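Robot safety rules: the work zone
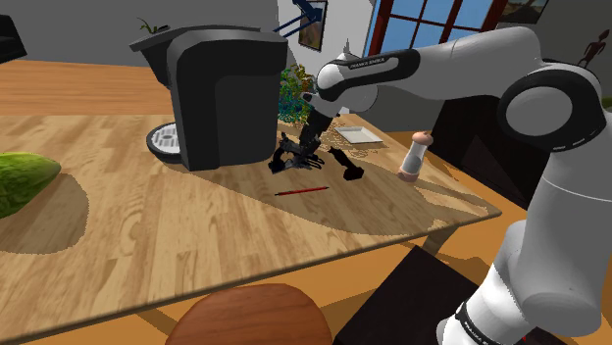
A work zone is all the space a robot arm can reach, plus a margin. Rule 1 at Nundthorpe is that people stay outside it while the arm has power. Objects can be inside the zone – a red pencil under the gripper, a coffee maker next to it – but hands cannot. Rule 2: before starting, find the stop button. Rule 3: near people, the arm moves no faster than 50 millimeters per second.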